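The Second Pair

The quote from Bastos came in at three in the afternoon and I read it standing up, which is how I read anything with a total at the bottom.

Two pairs of hand-held grippers. Calibration. Shipping to Flodstead. A line called "readiness," with a price beside it and no explanation. I called the number on the letterhead and asked what readiness was.

"It means they arrive ready," said the woman from Bastos.

"And if I cross it out?"

She had to think. "They'd still arrive," she said.

I crossed it out.

My department at Dreneo was me and a desk by the copier. Upstairs had decided that we were going to teach machines to tidy houses, and that the way to do it was to pay people to tidy their own houses while holding grippers. I was to find the money. I had found money before, for a floor scrubber that was going to replace the night crew. The night crew still pushed it around by hand, and they had hung a coat on it.

"You're not a believer," my boss said.

"I believe in invoices."

She slid a folder across. Tolteck, our competitor, had ordered 140 pairs. She said this the way my mother used to tell me what the neighbors' boy was earning.

"What are they doing with 140 pairs?" I asked.

"Getting ahead."

"Of what?"

She told me to have the plan ready by February.

So I made a plan. I put in the grippers and the batteries and the memory cards. I put in spare pads, which Bastos sold only in boxes of 500, though each pair of grippers used four. I did the arithmetic on that and took it upstairs. They told me to think of growth. I put in a fee for the households and somebody from finance took it out again, then put back half. Nowhere in any of it was there a line for the thing I wanted to know, which was how many living rooms it took before a machine could pick up a candy wrapper. I asked the engineers. One said it depended on the wrapper.

The night before the meeting I couldn't sleep. I got up and opened the laptop on the kitchen counter, between the toaster and a plate I hadn't washed, and went through what the trial households had sent in. I told myself I was looking for something to cut. There was a lot to choose from. A drawer opened and closed, opened and closed. A sock traveled the length of a couch – very slowly – and fell off the end.

I ate some crackers. The refrigerator started up and stopped. At my elbow was the page with the second pair on it, the one I had meant to strike, with my pencil lying across the price.

I thought about the floor scrubber with its coat. I thought about my grandmother, who cleaned other people's rooms until her knees gave out and would have had plenty to say to a company that paid for it in boxes of 500. Then I opened one more file and sat there looking at it until the screen dimmed and I had to touch a key to bring it back.

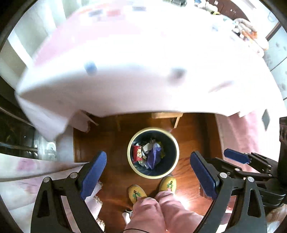 In the morning I left the second pair in. I can't say I'd been converted. I still thought Tolteck had bought 138 pairs too many and that we'd be storing pads in the stairwell for years. At the meeting my boss turned the pages until she came to the Bastos quote, and she put her finger on the line I had crossed out.

"What's readiness?" she said.

"They couldn't tell me," I said, and she turned the page.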